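Group 3 project report: clothes left on chairs

Draft, Griet Hoekstra to check the spelling before it goes in

What we wanted to know. Why do clothes and cloths end up on chairs in shared rooms, and how long does it take to get them off again? Everyone has a chair like that. We called ours the Skuma chair after the team name and it stuck.

Method. Short version. One chair with armrests, plank floor, bin within reach. Black fabric on first, then a cream cloth thrown over the top. Person stands, doesn't sit. Clear the chair, fold or bin, stop the clock. 25 goes in total, written up the same evening in February, so some of the handwriting is bad.

We said at the start that anything on the floor at the end counts as a miss. Should of defined "folded" too. Didn't. Folded in half got a pass, rolled up didn't.

What happened. Light things on top came off quick. The dark stuff underneath was slow, you can't see where one edge stops and the next begins, so people pull at the middle and the whole lot slides. Armrests made it worse, sleeves and corners catch on them. Two goes had to be restarted for this.

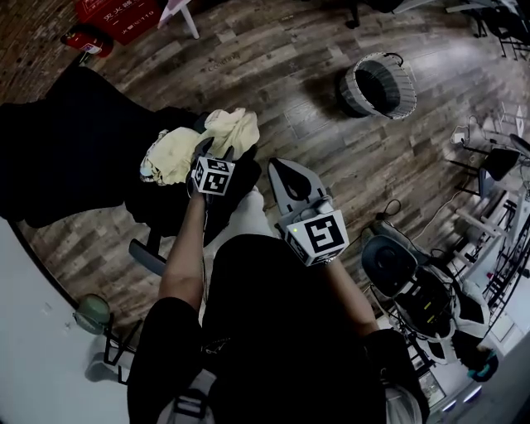 Griet thought we should have had a second chair with no armrests to compare, otherwise the armrest bit is only our opinion. Fair. We ran out of time, room was needed by the Vanevar group at 3.

Bin. Hardly used. We expected people to throw the worn out cloths away, but most went back on the folded pile. Moving the bin closer made no difference that we could see, though we only tried it near the end.

Problems. Same four people doing all the goes, so they got faster. Lighting not the same in the afternoon. One page of timings lost, then found in the Prodisska folder, coffee on it but readble.

Next time. A hook on the wall next to the chair. Second chair. Someone else on the stopwatch. Timings table is in appendix 2, the sketch of the room is after it.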